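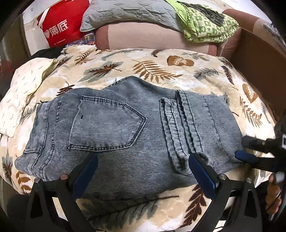
Gray jeans, back pocket up, on a fern-print blanket.

The One-Bag Winter

I used to be a two-suitcase person. A weekend at the coast meant four pairs of shoes and a coat I never took off the hanger. Then last December I spent 37 days in Florness with one bag, and I've been boring my friends about it ever since.

It wasn't a plan, at least not a noble one. The bus from Clestside charges for every bag after the first, and I'm cheap (my sister would put it more kindly, but only just). So I sat on the bedroom floor the night before with everything I wanted to bring and started putting things back in the closet. The red sweater went back. Then it came out again. The hair dryer went back for good.

What I ended up with was two pairs of pants, five tops, one thick sweater, a rain jacket, too many socks and a pair of boots I wore on the bus. I'd also packed a hardcover novel that weighed as much as the boots, which tells you how good I was at this.

The first week was rough! Florness is 163 miles up the road and a whole lot wetter. The room I rented was above a bakery, so it was lovely and warm at five in the morning and freezing by dinner. I had one radiator and I used it for everything: socks along the top, shirts over the side, gloves jammed in behind. If you've never put on a radiator-dried T-shirt, imagine wearing a cracker.

By the second week, though, something had changed in the mornings. I was getting dressed in no time. There was the blue top or there was the other blue top, and then I was downstairs buying a roll. I hadn't noticed how long I used to stand in front of my closet at home, feeling vaguely annoyed at a bunch of shirts.

I did get sick of my clothes. By day twenty I hated that sweater with a passion, and I went into Tekleab, the secondhand place by the ferry dock, just to touch something different. I came out with a green wool scarf and felt like a movie star for three days. I'd recommend it to anyone. One new thing, when you've been staring at the same ten, is a huge treat, and back home I'd have tossed it on a pile with the rest.

And people didn't care what I wore. I took the walking path out to Wirirari most afternoons, over 1000 steps up from the water if you go the steep way, and passed the same dog walkers in the same jackets. They were all repeating outfits too. We'd nod at each other's coats like old friends.

Would I do it again? I already am. I'm going back up for the summer, and the same bag is sitting by my door. The hardcover stays home this time, and so does the sweater (I gave it away the minute I got back and now, of course, I miss it). I still haven't decided about the boots. They take up half the bag if I don't wear them, and who wants to ride a bus in boots in July?

The scarf is coming, though, heat or no heat.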